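# The Kandar Folding Voting Booth

Thank you for stopping by our page for the Kandar, the folding tabletop booth we have been building and fussing over at Golob for longer than I care to admit. If you run elections for a town, a school district, a union local or a homeowners' association, you already know what it's like to turn a gym or a library basement into a polling place before breakfast, and the Kandar was made with that morning in mind.

I'm Eleni Papadopoulos, and I write most of what you read on this site. I was a poll worker before I came to Golob, in a precinct outside Omville where we voted in a middle school cafeteria. Our booths back then had aluminum legs that screwed in one at a time, and there was always one leg with a stripped thread that ended up propped against the wall behind the juice cooler. We put voters who didn't lean on things in that one. I still think about that leg when people ask me why we went with a tabletop design.

## What it is

The Kandar is a three-sided privacy screen with a built-in writing surface, and it sits on any ordinary folding table. The side panels are deep enough that a person at the next booth can't read your ballot without making a real effort (and you'd notice). The writing surface has a shallow lip along the front so a pen doesn't roll off into your lap, and there's a slot on the right side for the pen's cord, if you're a place that cords its pens. You can order the slot on the left, or on both sides, at no charge. Left-handed voters have been writing to us about that for years and they were right.

Each booth weighs 2 pounds. One person can carry a stack of them from the car without making a second trip for the extension cords, and it folds flat enough to slide behind a filing cabinet.
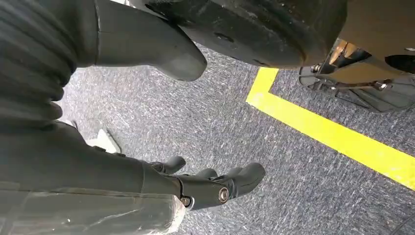 The panels are twin-wall plastic sheet, white on the inside and blue on the outside. We tried gray inside for a while and went back. Ballots with light printing are hard enough to read under cafeteria lights, and a white interior bounces a surprising amount of light down onto the page. If your hall is very dim, there's a clip-on lamp on the accessories list that runs on regular batteries, and I'd rather you bought one or two of those and moved them where they're needed than one for every booth.

The hinges are part of the sheet itself, scored and pressed, so there aren't any pins to lose. Boris Stojanovska, who runs our shop floor in Deremmont, has a sample booth by his desk that he opens and closes while he's on the phone. It has had a hard life and it still stands up straight. We stopped keeping track of how many folds it's been through when the notebook got full.

## Setting it up

I'll put the steps here the way I'd tell them to a new poll worker on the night before, when everybody is tired and there's one good tape dispenser between you.

1. Open the side panels until they stop.
2. Push the writing surface down into the two notches. It clicks.
3. Set the booth at least a hand's width back from the table edge.
4. Slip the strap under the table and hook it on the other side.
5. Put the sample ballot or instruction card in the clear pocket at eye level.

Most people have the knack of it by their second booth. The strap is the step that gets skipped, and please don't skip it if you have children coming through with their parents. A child will grab the side panel to see what's going on in there, and quite right too, it's an exciting day.

For taking down, go backward through the same list. Wipe the surface before you fold it if anybody has been using felt-tip pens. Ink that sits in a closed booth from November to the spring school budget vote is very hard to shift — we've found a little rubbing alcohol on a soft rag does better than any of the spray cleaners.

## Choosing how many

This is the question we get on the phone more than any other, and the answer has a lot to do with how your voters arrive. A town where everybody comes after work needs more booths than a town of the same size where people trickle in all day. A long ballot with bond questions and a page of judges takes longer than a primary with a couple of contested seats. We would start by asking the person who ran the last election where the line was, because a line at the check-in table won't be helped by another booth, and I don't want to sell you something that ends up in the closet.

As a starting point, a precinct that expects 900 voters over a full day is usually comfortable with 10 booths, and we'd set one of those up as the seated, accessible station. The accessible version has a wider opening and a lower writing surface, and a wheelchair can pull straight up to it on a table of the right height.
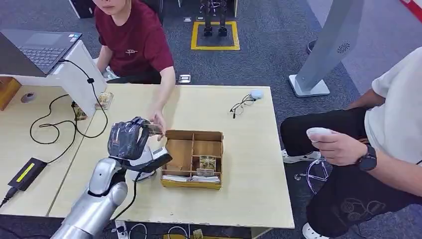

Check your own state and county rules before you order, please, including the ones on spacing and on the share of stations that have to be accessible. They differ from place to place and they get revised, and your election office will have the current wording. If they want a drawing with dimensions on it, write to us and we'll send one over. We're glad to talk to your clerk directly as well.

## Printing and lettering

The outside of the back panel can be printed with your town seal, a booth number or a plain flag design. Numbers are worth having, in my opinion. "Booth six needs a pen" is a much easier thing to call across a room than "the one near the trophy case, no, the other one." Send your seal as a clean file if you have it. If all you have is the letterhead, scan it at the highest setting and Boris will see what he can do.

We don't print candidate names, party names or slogans on booths, even for practice sets or classroom mock elections. A few people have asked, always with kind intentions, and we've always said no. School sets can have the mascot.

## What comes in the carton

- The booths, folded and banded in pairs
- One strap for each booth
- A clear card pocket, already fixed to the inside of the back panel
- A printed setup sheet in large type
- A canvas carrying sleeve for each set

Spare straps, spare pockets and the clip-on lamp are sold separately. Straps do go missing, so add a few extra if you're ordering anyway. They cost very little and they weigh nothing in the box.
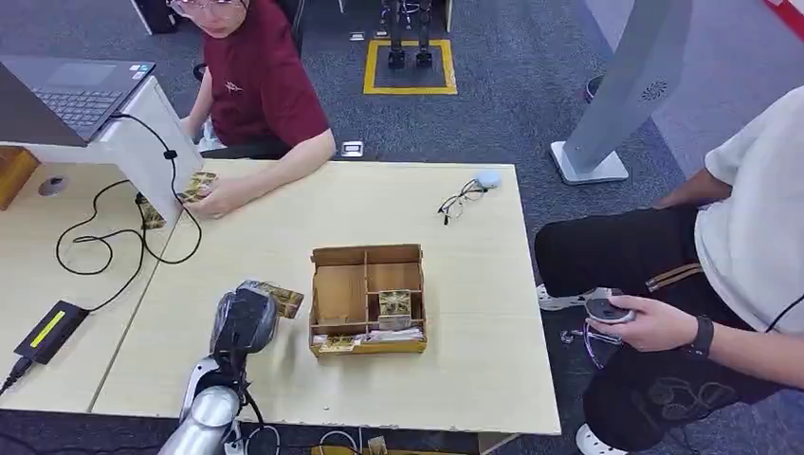 ## Ordering and delivery

We build to order in Deremmont, and plain sets ship 15 business days after we hear from you. Printed sets take longer because we send you a proof and wait for you to say yes to it. In an even-numbered year the whole shop gets very busy at the end of summer, and I would love it if you could get your order in by April. Every year somebody calls on a Friday with an election the next week, and we do try, and once Boris drove a set up to Omville himself in the back of his station wagon, but I can't promise you the station wagon.

Towns and schools can order on a purchase order. Please put the delivery address of the building where someone will be in during the day, along with a name and a phone number for that person. Town halls that close at noon have given our carriers some trouble.

## Looking after them

Store the booths flat or on edge, out of direct sun, and away from the boiler if you can manage it. The plastic will take a bend if it leans in a hot room for a whole summer. A bent panel can usually be coaxed back by laying it under something heavy for a few days (we use boxes of printer paper).

The hinges and panels are covered for 10 years. If one cracks in ordinary use, send us a photo of the break and your order number and we'll mail a replacement panel. You don't have to return the old one. Cut it up for signs if you like — it takes marker beautifully, and you can always use one more arrow pointing to the side entrance.

Questions go to Eleni at the Golob office, by phone or by mail. Leave a message if I'm out in the shop and I'll call you back the same afternoon.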